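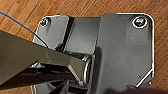
The hinge, screwed to the brown wood, two of the screws showing

Stuck screws on an old cabinet hinge, and how to stop the door dropping
Posted by Lærke Eyvindsson, April 11, 2019

Hello all, I'm hoping someone kind can steer me right before I do any damage. I have a cabinet that came to me from my aunt in Jamville, a lovely heavy thing with warm brown wood and a grain I could look at all day. The trouble is one door, which has started to drop on the handle side and now scrapes along the bottom every time I fetch a plate. It began in December, I think, when we had the heating on a great deal, and it has got worse bit by bit.

The hinge is a grey metal one, quite a chunky plate, and the screws sit in holes with a shiny ring round each. I tried the one near the corner with the best screwdriver I own and it wouldn't budge, and I could feel the tip wanting to jump out, so I stopped. I don't want to chew up the head or (worse!) slip and gouge the wood. Can I free these without drilling them out? And would new screws cure the dropping, or do I need a new hinge altogether?

Gunnlaugur Skov
You were very wise to stop when you did, Lærke. Most of the ruined screws I've met were ruined in the minute after somebody felt the driver slip and carried on anyway.

Start by cleaning the heads out. Polish and dust pack down in there and the driver never seats properly, so have a go with a pin or an old toothbrush. Then try every driver you can borrow until one fits with no wobble. Put a strip of masking tape on the wood all round the plate, lean your weight on the handle and turn a tiny bit clockwise first, as if you were tightening it. You may feel it give. After that go back the other way, slowly.

If that does nothing, warm the screw with the tip of a soldering iron for a minute or so, let it cool and try again. I'd keep penetrating oil well away, as it creeps into bare wood and leaves a dark stain that you'll be looking at for years.

As for the dropping, do prop the door on a couple of books before you undo anything. Once a screw is out, look at the hole. If it has gone wide, pack it with matchsticks (heads off) and wood glue, leave it overnight, trim flush and put the same screw back. I did this on a wardrobe door 5 years ago and it is still hanging straight — a bit noisy, but straight. I wouldn't buy a new hinge unless the pin is worn, and you can check that by lifting the door gently and watching the barrel for play.

Poul Zoëga
just use longer screws, worked for me

Kolbrún Ragnarsson
I agree with nearly all of what Gunnlaugur says, but please measure the thickness of the wood before you follow Poul's advice! I put longer screws in my mother's sideboard and had a little point sticking out on the good side, and I've had a vase standing in front of it ever since.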